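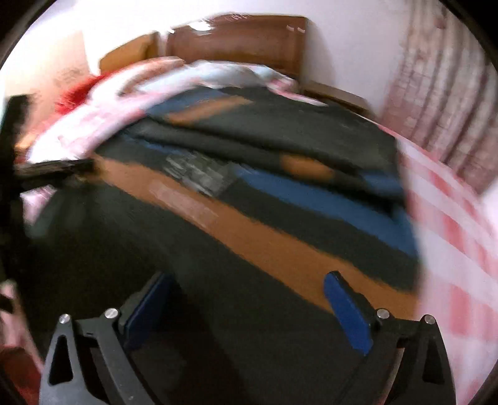

Science Desk > Kids > Robots > How It Works

Print this page | E-mail this page

HOW DO YOU TEACH A ROBOT TO MAKE A BED?

You can't just tell it. A robot doesn't know what "make your bed" means. It doesn't know what a bed is, even.

So you show it. Over and over and over.

The picture shows a gripper with two black fingers. Each finger has a blue pad on the inside, and the two pads face each other. It's the same idea as your thumb and first finger. Squeeze, and you've got hold of something. Open up, and you let go.

Now the odd part. No robot is holding it! This kind of gripper is made for a person's hand. A person picks it up, walks over to the bed and does the job with it. Pull a blanket, pick up a pillow. A camera rides on the gripper and records the whole time.

WHY DOES THE PICTURE LOOK SO BENDY?

Fisheye lens. It sees very wide, so the bed seems to bulge up at you and the corners go black. Wide is good for this. The robot can learn from the fingers, the blanket, and the headboard way at the back all at once. The checked sheet on the right is smeary because of movement. Try reading a cereal box while you shake your head. Same thing.

TWO WAYS TO SHOW A ROBOT

1. By hand. You hold the gripper and do the job yourself. Quick, and you can do it in any room. The robot can stay home.

2. By remote control. The robot has to be there for this one. A person sits or stands close by and steers its arm, a bit like a video game. Slower. Your arm bends lots of ways and the robot's might not, so it takes practise.

The Skumow project uses the first way for bedrooms and the second way for kitchens. In Skumow a person did 172 bed jobs by hand before a robot got a turn. A job can be tiny. "Pull the blanket to the pillow" is one whole job.

WHY SO MANY TIMES?

Think about your own bed. Is the blanket in the same shape every morning? No way. The bed in the picture has a dark blanket with orange and blue stripes, all rumpled up, and a pink and white quilt in a big heap near the headboard. Tomorrow's bed will be a different mess.

If you show the robot one mess, it learns one mess. Show it lots and it starts to get the idea. Cloth is extra hard. A block stays a block. A blanket can be flat, or a lump, or hanging off the side.

And there are other things lying about. There's a small gray thing on the blanket, near the middle. Could be a folded cloth, could be a packet. Hard to tell, and that's hard for a robot too. Should it be moved first? A person just knows. The robot has to see people move stuff like that, many times.

THEN WHAT?

All the recordings go into a computer. The computer looks at what the camera saw and how the gripper moved, and hunts for patterns. When the cloth looks like this, the fingers went there. After that the robot gets the same kind of fingers on the end of its arm and has a try.

First tries are bad! At the Homcombe workshop a robot had 35 goes at pulling up a blanket and got it right 3 times. It grabbed air. It grabbed the pillow. Then came more showing and more tries. By May it was up to 132 good pulls and still missed corners.

TRY IT YOURSELF

You need: kitchen tongs (ask first), a small towel, a friend.

Put the towel on a bed in a heap. Hold the tongs in one hand and put your other hand behind your back. Now spread the towel out flat. Only the tongs can touch it.

Hard, right? Mess it up and go again. Do you start at a corner? Do you shake it? Your friend should watch and then copy what you did. Then swap.

Next time change the heap. Or use a sock insted of a towel.

WORDS TO KNOW

Gripper: the part that grabs. Can have two fingers or more.
Demonstration: showing how a job is done.
Remote control: steering a machine without touching it.

Next in this series: Clerilgate, the robot that sorts spoons.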